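Storing opened bottles: fridge door, worktop or drawer?
Kitchen and Home > Storage and Small Kitchens
Page 1 of 1

plumstone_k
Monday, 19:42
Hello all. We have moved to a flat with a white kitchen, everything very clean and flat, and I am trying to keep it so. My problem is bottles. I mean salad dressing, oil, oat drink, syrup, all the tall things which are too high for the shelf. In the old flat they stood next to the cooker and I never thought about it. Now they stand on the worktop near the window and in the evening the sun comes straight on them.
My question is simple. Which ones must go in the fridge, and where in the fridge do you put them? The door is already full.

ottermile
Monday, 20:05
Oil stays out of the fridge, in a dark cupboard. It becomes cloudy when it is cold. Dressing goes in after you open it. Oat drink also, always. Syrup depends, read the label.
And please move them from the window this evening, not next week. Sun is the worst for oil.

Sallow51
Monday, 20:31
I disagree a little about the oil. I keep walnut oil in the fridge for months and it is fine, it only needs ten minutes on the table before you pour. Normal sunflower oil, yes, cupboard.
For the door: take out the jars. Most people have five mustards in there. Jars can stand on a shelf one behind another, bottles cannot.

plumstone_k
Monday, 20:48
Three mustards. But I understand the point.

brackenfold
Monday, 21:10
We had the same trouble and bought the Lorberg bottle rack, the one which hangs under a shelf. I don't recommend it. It holds wine bottles well, but a plastic bottle with a narrow waist slides forward each time you open the door. I sent it back and lost 9 on the postage.
What works for us is the bottom drawer. Everybody uses it for vegetables only, but a milk bottle can lie there if the cap is a good one.

ottermile
Monday, 21:16
Lying down? No. I tried this with a dressing and cleaned the drawer for half an hour. A screw cap is made for standing.

brackenfold
Monday, 21:22
Then perhaps your cap was old. Mine never leaked.

Sallow51
Monday, 21:40
Please measure before you buy anything. My shelf has 800 ml bottles with only a finger of space over them, and one shelf position lower would be a waste. In many fridges you can move the shelf up on one side, look for the small hooks at the back.

plumstone_k
Monday, 22:15
Thank you, this is already helpful. I started tonight, worktop first and then the fridge.

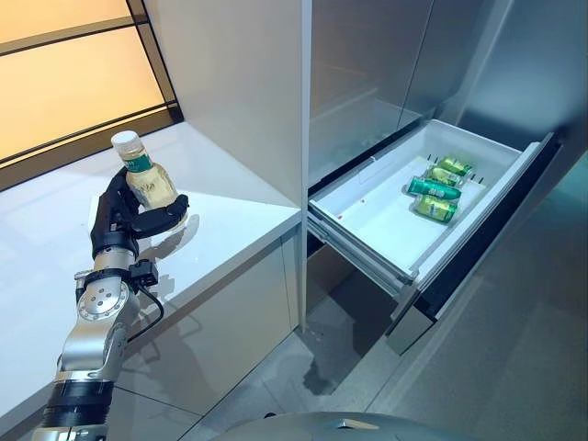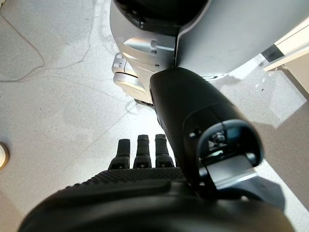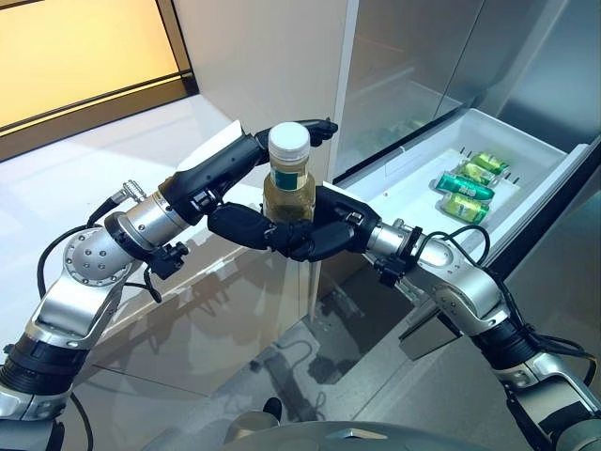
My plan is now like this. The pale milky one goes in the fridge, standing, and I will take out one shelf to make the height. The yellow-green one in glass I would prefer in the tall cupboard, but if Sallow51 is right it can also be cold. The marble floor I will wash last. I also looked at the Andwood insert for drawers, with dividers, but the shop says it is 51 cm wide and I have not measured mine yet.

ottermile
Monday, 22:30
Good plan. Tall cupboard for the glass one if it is oil, top shelf of the fridge if it is a dressing. Write the date of opening on the cap with a marker, it takes two seconds.

brackenfold
Monday, 22:37
The Andwood insert is too expensive for what it is. Cut a shoe box and try with that first, and you will know if you need dividers at all.

Sallow51
Tuesday, 07:55
For once I agree with brackenfold. But not a shoe box in the fridge, please, the cardboard takes the damp and after two weeks it smells. Use a plastic tub from ice cream.

plumstone_k
Tuesday, 08:20
Ice cream tub I have. I will measure the drawer after work and write here what fits.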